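Skemham Community Board > News and Current Events
Thread: Kidnapping charges in the Umlow case

dunmoor_ray
Sunday, November 16, 2025
Police in Umlow say two men have been charged over the delivery driver who was taken on the Hinberg road and held overnight. The driver was let go unharmed. The statement says a ransom was asked for but doesn't say how much, or if any of it was paid. First hearing is in December.

kettleblack
The radio said $900. Seems low for a kidnapping.

pat431
I heard 800 and I heard it from someone at the depot. Either way it sounds like a robbery that went wrong. They wanted the van.

dunmoor_ray
The charge is kidnapping, so the prosecutor disagrees with you. Holding a person for eight hours is not a robbery.

pat431
Charges get changed all the time. Wait for the hearing.

lowfield
Does this affect the Wei Street collection? Our church group was going to send boxes over to Hinberg by the same road this week. I was sorting tea for it when I read this thread.

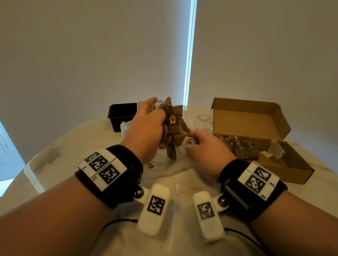
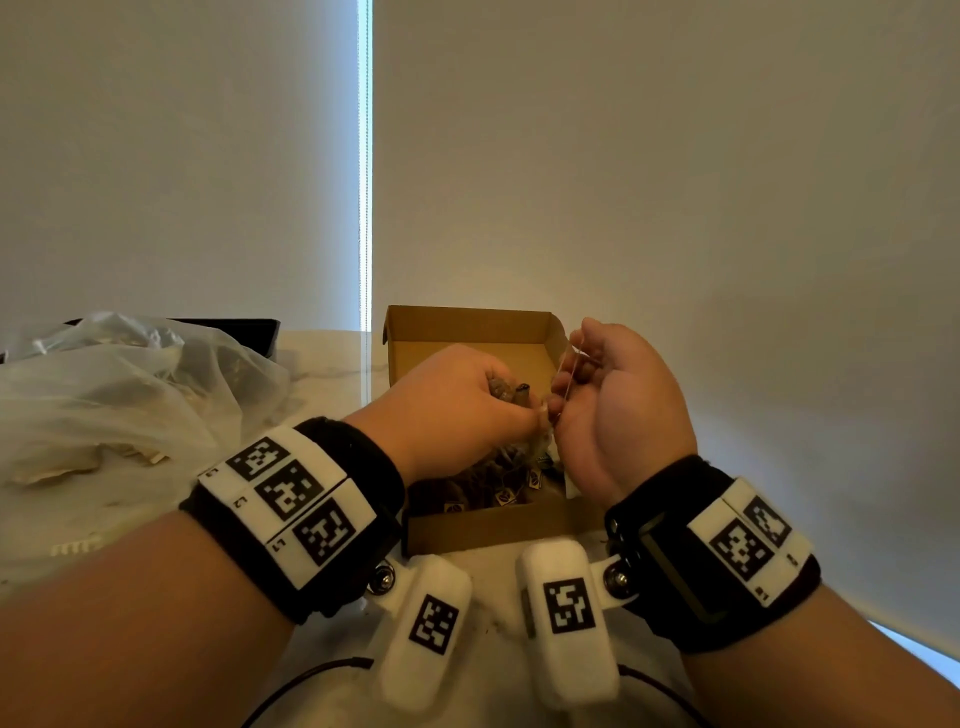
I would like to know if the road is open before I ask anyone to drive it. The county page still shows the closure from Friday.

kettleblack
It's open. I drove it this morning. There is a patrol car at the Umlow turnoff and they wave you through.

hinberg_resident
Open, yes, but I wouldn't send one person alone. This is the second time this year a driver has been stopped on that stretch.

pat431
The first one was a guy who ran out of gas and made up a story. The paper ran a correction.

hinberg_resident
The correction was about the date. They never took back the rest of it. I still have the clipping.

pat431
Then post it.

hinberg_resident
Will do when I'm home.

dunmoor_ray
Please keep the older case in its own thread. I'd like this one to stay on the charges.

lowfield
Thanks for the road info. We'll go in two cars and leave before noon — there's no rush on our end.

kettleblack
Fill up in Skemham first. The station at the turnoff is closed until December.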